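The Hurkmont Pipeline Atlas, second edition
Reviewed by Luzius Oberholzer
January 8, 2021

I have waited for the second edition of this atlas since July, when the publisher first announced it. The first edition is on my shelf for many years already and its spine is broken in two places. So I am a friendly reader, but I will try to be a fair one.

The Hurkmont atlas is a printed book of 418 pages with a login for an online map. It covers oil and gas lines, pumping stations, storage sites and import terminals, and for each larger project it gives a short political history: who applied, who objected, which permits were given and which were sent back. I work as a translator for a consulting office which prepares papers for energy hearings, and this political part is what I use most.
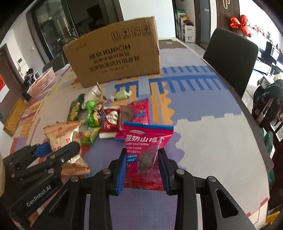
The histories are much better than before. In the first edition they were written by engineers and you could feel it. A dispute of ten years was one sentence, "after some delay." Now there is an editor for them, Gisela Baumgart, and she gives the objections their proper place. The entry on the Zonditberg gas link is the best in the book. It explains why the two valley towns were first in favor and then against, and how the change of route by only 11 kilometers opened the whole permit procedure again. I had read perhaps six articles about Zonditberg before and I did not understand this point from any of them.

The maps are clear and the colors are well chosen. Lines in operation are solid, planned ones are dashed, and canceled ones are shown in gray, a thing I missed very much in the old edition. The paper is thin, however. When you turn to a dark page you see the back side through it.

The tables I like less. Capacity is given sometimes per day and sometimes per year, and the note about this stands only in the introduction on page 9. In the chapter on storage I found two sites with the same figure copied by mistake. My colleague Jurgita Rätsep wrote to the publisher and received a polite answer and a corrected sheet, so they do listen.

Now the online map. It runs on a viewer called Stiroton, and it is slow. Zooming is fine, but the search wants the exact official name of the project. If you type the name which the newspapers use, it finds nothing. You can export a list, with a limit of 100 entries for each export, and for a product at this price I find the limit small. The login is for one person only. Our office has to buy a second one for Ott Raudsepp, who makes the charts.

Compared with the Adomaitis yearbook, the Hurkmont is weaker on prices and contracts and stronger on everything that concerns permits and land. If you trade gas, take Adomaitis. If you must sit in a hearing and know what was promised to whom, take this one. A student can use the library copy and will not miss the online part.

I give four stars from five. The missing star is for the search field and for the units in the tables.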